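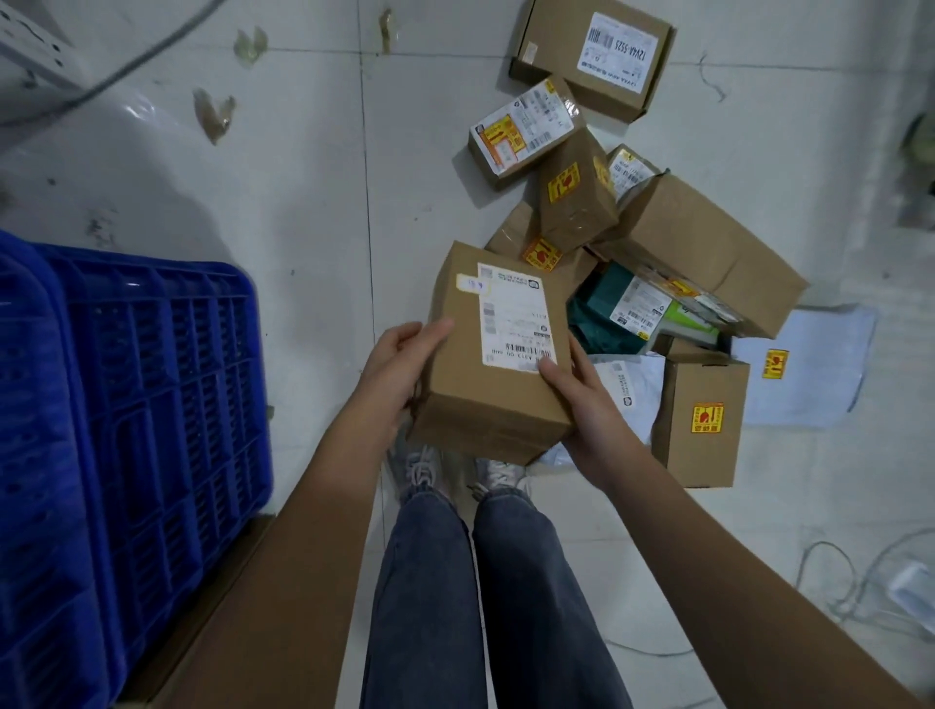
How long will you hold a parcel for me?

Your parcel stays at the Wurolside pickup point for 17 days, counted from the evening it gets sorted. After that it goes back to the sender. If you're traveling, write to us before the time runs out and we'll put a hold note on it - we love saving a parcel from a pointless trip home!

How do I know mine has arrived?

You get a text message with a pickup code of 6 digits. Tracking pages often say "delivered" as soon as the van has unloaded, and that can be hours ahead of our text. Please wait for the text. Until then your box is still somewhere in the heap and we'd have to dig for it (we're good at digging, but it's slow).

How does the sorting work?

This is our favorite question. Everything comes off the van and gets spread out on the floor so the labels can be read. Then each parcel is picked up, checked against the day's list and put in a crate for its pickup group. On a quiet day it's 50 parcels, and before the holidays we've gone well past 100. It's like a jigsaw puzzle that changes every single afternoon, and we still get a kick out of it when the last crate fills up just right.

Why crates and not shelves?

We had shelves until April. Small boxes slid to the back, big ones stuck out, and reading a label meant pulling half the row out. With a crate you stand the boxes on edge, turn the labels where you can see them, and carry the whole group to the counter in one go. Our sister location at Irnach switched a month after we did.

What happens to fragile parcels?

They go in upright if the shape allows it, beside something of similar height so they don't tip over. Nothing heavy goes on top. If you're expecting glass or ceramics, ask the seller to put the fragile sticker on the side with the address - it makes such a difference when we're packing a crate!
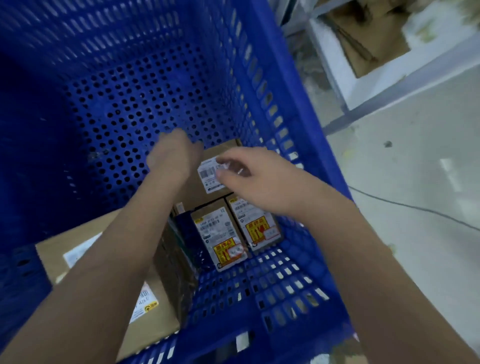

One customer wrote to say that her tea set came through without a chip, and asked whether she could have the next one packed standing up too. Of course! Put it in the delivery notes and we'll see it on the list.

Can somebody else collect for me?

Sure, as long as they bring the code. A screenshot is fine.

Do you take returns?

We take anything with a prepaid Van Dusen label. Tape it well and cover up the old barcode, or the scanner may pick the wrong one. Returns dropped off before closing leave with the next van.

Last updated Sep 6, 2020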